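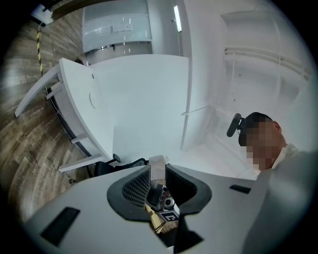

Week 7: Can a machine do the chores yet?

Notes for the October session, written up by Montserrat Bermúdez

Short answer: a few of them, slowly, if you set the room up nicely first. I know some of you signed up hoping I'd say yes, and a couple of you have a bet going that I'd say no, so I'm sorry to disappoint both sides.

Last week we did locomotion, and I said walking was the part that looks hard. Hands are where I lose sleep. Think about folding a dish towel. You pinch a corner, feel that you've grabbed two layers, let one slip, and you're talking to somebody the whole time. Your fingers sorted that out without bothering you. A two-finger gripper has to get the same thing from its cameras, plus whatever it can sense in the pads (often very little), and cloth never lies the same way twice.

So how do we teach it? The approach I want you to know for the quiz is learning from demonstration. A person does the task, you record it, and a model learns to map what the camera sees to what the gripper should do next. You can drive the robot remotely while you record, or you can skip the robot and have people carry the gripper around by hand. I like the second way a lot! It's cheap, it goes anywhere, and people get good at it fast. The catch is that a human arm can reach in ways the robot arm can't, so some of your lovely recordings turn out to be no use.

Now the Ketilsson assignment from the reader. They collected 600 demonstrations of one job, putting cups on a rack, and trained on the lot. In the kitchen where they recorded, it went well. Then they took it to a second kitchen with a different counter and window light coming from the other side, and it started closing on air. Please read that section twice. What I want from you is a guess at what they should have varied, and why more of the same cups wouldn't have helped.

Shop floors are easier, mostly. At Alstead the parts arrive in a tray, same way up, same spot, and the light never changes. That's half the problem gone before you write any code. But ask them about cable routing and they go quiet – a cable is floppy, it springs back, and it's still a person's job there.

Things to bring next time:

Your Uvier log files, cleaned up (no blank rows, please).
One chore you timed yourself doing. If it took you 60 seconds, write down every separate grasp, including the ones you fumbled.
The Tollimari handout, pages 2 to 7. Skip the math box if it scares you, we'll do it together on the board.

Lab groups stay the same. If you still need a partner, come find me at the break.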